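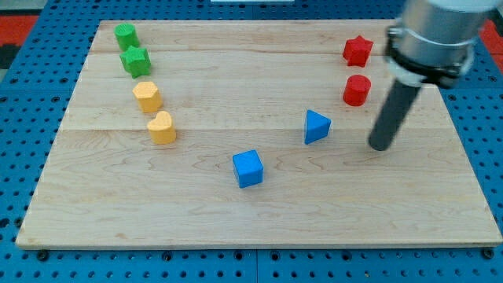
*The block board at the Husar bench, arm at upper right.*

# Teaching by hand and by remote: questions we keep getting

**Which way should I teach, by hand or by remote?**
For block pushing, remote. You hold the Pasto controller, the arm follows, and your own elbow stays out of the recording. Guiding the arm by hand is fine for learning how it moves, and it's how most people discover that it's heavier than they are patient.

**Where's the gripper?**
There isn't one on this task. You get a single rod with a rounded tip, and you push. If you catch yourself hunting for the "close" button, take a break.

**What am I supposed to do with the blocks?**
Read the instruction on the screen and do that, only that. "Push the blue cube to the yellow heart" is a complete job. Tidying up the red star on the way is a kind thought and a ruined demo.

**Can I push two blocks at once?**
Only if the instruction says so. Otherwise go around.

**How close should the tip be to the wood?**
Just above it. Dragging it leaves marks, and the board at Leditz already has a groove we'd like to stop explaining to visitors.

**I bumped the wrong block. Start over?**
If it barely moved, keep going. Recoveries are useful and we keep plenty of them. If you've sent the hexagon over the edge, press Discard and put it back.

**Do I have to be smooth?**
Steady is enough. Long pauses do more harm than wobbles — the model learns to pause too, and it's much better at it than you are. Decide where you're going before you press Record.

**How should I set the blocks out between runs?**
Scatter them. Everyone believes they scatter at random and everyone makes the same three patterns, so Zomutano now shows a suggested layout before each run. Use it or don't, but don't line them up.

**How many demos does it take?**
More than you'd like. The current set has 2,957, and the policy trained on it still gets shy around the star shapes.

**How long is a shift?**
Two hours, with a break when you want one. After four you start steering your car like the arm.

**May I loosen the board to move it?**
No. The black fasteners stay where they are. If the board has shifted, tell whoever is running the bench and we'll redo the calibration.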